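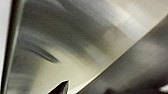
Glue room notebook, December 30, 2025

Hide glue, batch 12

Soaked 200 g of the pearl glue overnight in cold water from the filter jug. It had taken up nearly all of it by the time I came in, with only a skin of water left on top. Poured that off and started the pot on the low setting. The Seppälä thermostat still reads high, so I went by the glass thermometer and held it at 60.

First test strip came off the brush too thick and gelled before I could close the joint. Thinned with a spoonful of warm water, stirred, waited ten minutes, tried again. Better: a thin string off the brush that broke into drops at the end. I would like to get Anneli to look at it before we use this batch on anything that matters. Her idea of thin is thinner than mine.

Test joints

Spruce to spruce, rubbed, no clamps. Six pairs, planed this morning and glued straight off the plane. Numbered in pencil on the end grain. Pairs 1 to 3 had the wood warmed on the radiator first, 4 to 6 at room temperature. The room was colder than I like. Left on the shelf by the window, the one without the draught. Please don't move them to make space for the veneer.

Will break them in the vice when they have had a good two days. Last time the cold ones failed along the glue line and the warm ones tore wood, but I only did two of each and Fouad said quite rightly that this was not much to go on.

Harmonium from the Mamenwood chapel

Tyyne has the bellows off. The old cloth is finished, stiff along every fold, and the leather corners come away in crumbs. The boards underneath are sound apart from a split in the lower one running in from the hinge side. It has been repaired before with something yellow and brittle that does not soften with heat or water. Scraping it out is slow. I did the first hand's width and then my wrist had had enough.

The split follows the grain for most of its length, then crosses over at a small knot. I think a thin spruce shim for the straight part and a cleat across the knot on the inside. Tyyne would rather put cloth over the whole thing and leave the wood alone. Her argument is that the board moves with the seasons and a shim will only open a new split next to the old one. Mine is that cloth alone will creak. Not settled. Masaru is to have a look when he brings the reeds back.

Reeds: two were silent in the treble when it arrived and one in the tenor would not stop. The silent ones were only dirt. Masaru took the tenor reed home with the others for cleaning and thinks it is the pallet felt, in which case the reed was never at fault.

Stamped inside the case, behind the stop board: 854. No maker's name found so far. Have written the number on the job card.

Stores

Bellows cloth from Gaswood: enough left for the main bellows but not the feeders as well. Nelli is ordering. She asks whether we want the same weight for both. I said yes, then Tyyne said lighter for the feeders, so lighter for the feeders.

Hisulex (the white felt, 3 mm) – 85 cm left on the roll. Good for the pallets. Don't use it for packing.

Leather: one decent skin, one with holes. Cut corners from the one with holes first.

Still to do

Finish scraping out the split.
Break test pairs 1 to 6 and write up here.
Ring the chapel about the missing pedal strap. They think it may be in the vestry cupboard.
Glue pot off at the wall as well as at the dial. It was left on standby again, and the bottom of batch 11 was brown.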